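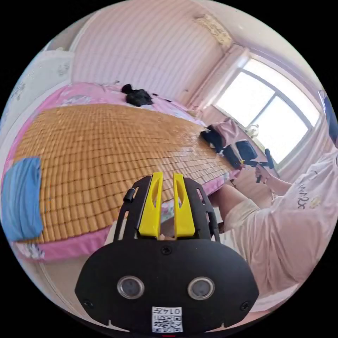 Forum > Home Automation > Laundry > Can a machine fold a shirt yet?

drirngate
Not in my tests. My two-arm setup folds a T-shirt laid flat on a table in 50 seconds. Start it from a heap and it fails at finding the hem. Last run was 1008 attempts from a heap, 40 usable folds.

Kam-wah Chung
What surface? A bed is harder than a table. The mattress gives, so the fingertip height is wrong by the time you close.
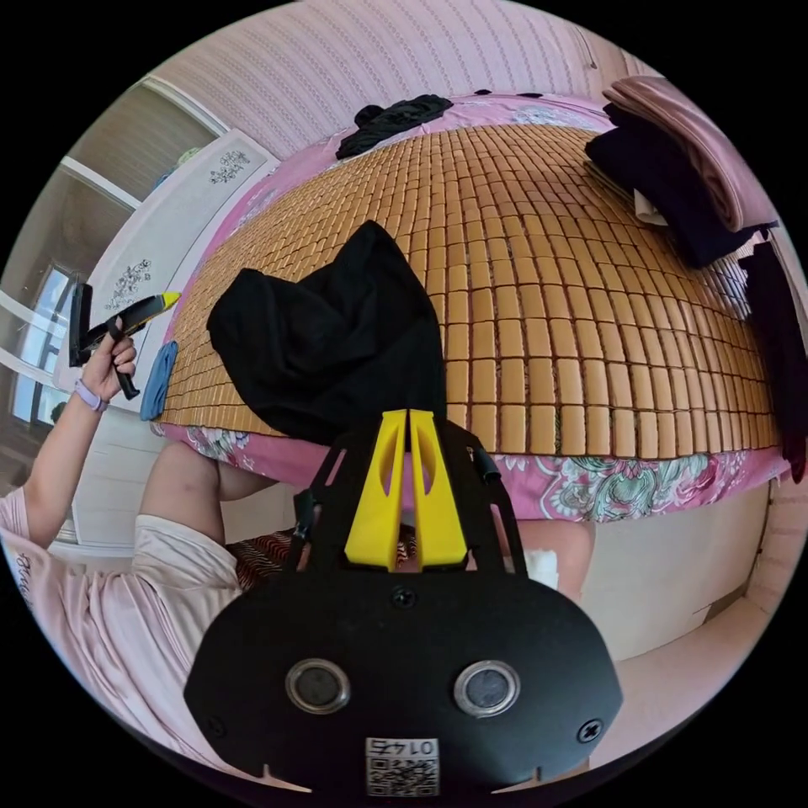 Dark fabric is the other problem. Black cotton in a heap shows almost no edges to a depth camera, and folds get read as hems. Try the same run with a light shirt before you blame the planner.

najafi
Disagree. Perception was the bottleneck a few years ago. Now it's grip. Two flat fingers take two layers when you want one, and the policy has no way to feel it.

drirngate
Light shirts did better, but I changed the lamp too, so I can't separate them.

nokach
You're all grading one shirt. The chore is a mixed pile on whatever surface the owner left it.

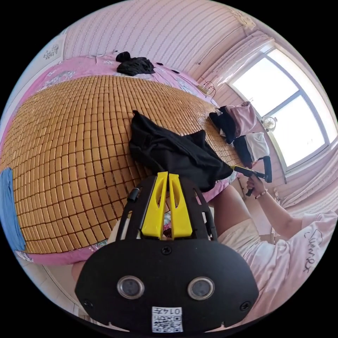 Sorting comes first, then flattening, then folding. Towels are solved as far as I care. Call me when it does shirts in my condo without a reset between items.

Kam-wah Chung
Towels are not solved. Yours are all one size.

1036 views | 5 replies | Share
Contact the moderators | Back to top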